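Packing a Snack Tote for a Day Out

By Trinidad Carrasco

My sister's family lives in Putisville, and the drive takes most of a day with stops. I pack one fabric tote with food for the car and keep it on the back seat. It takes me 8 minutes if everything is already out on the counter.

What you need

A large fabric tote with two handles
Individually wrapped cakes, crackers or other dry snacks
Soft rolls or buns
A small bucket or bowl
A zip bag for the rolls
Paper napkins

Steps

1. Empty the tote and shake it out over the sink. Check the corners for crumbs and old receipts.

2. Wipe the counter and dry it. Lay the wrapped snacks flat so you can read the labels. Look at the dates and check that the seals at both ends are closed.

3. Put the rolls in the bucket while you sort the rest. Mine is small and round, and it lives on the counter year round.

4. Fold the top edge of the tote outward. The opening stays wider that way and you can see the lining as you fill it.

5. Put anything heavy in first. Drinks go upright along one side. If you have a long drive, keep them in a separate bag.

6. Add the wrapped snacks next. Stand the packets on edge, with the ones you want first nearest the handles.
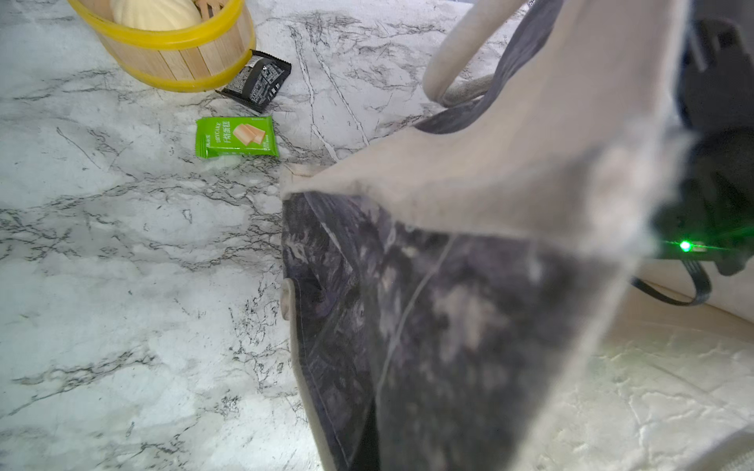
Snacks set out next to the tote, with the green DRYCAKE packet closest to the bag.

7. Move the rolls to the zip bag, press out a little air and close it. They go in last, on top of everything, so they don't get flattened.

8. Tuck the napkins down the side and unfold the top edge.

In December I add 2 extra packets for delays. Chocolate stays home in July and August.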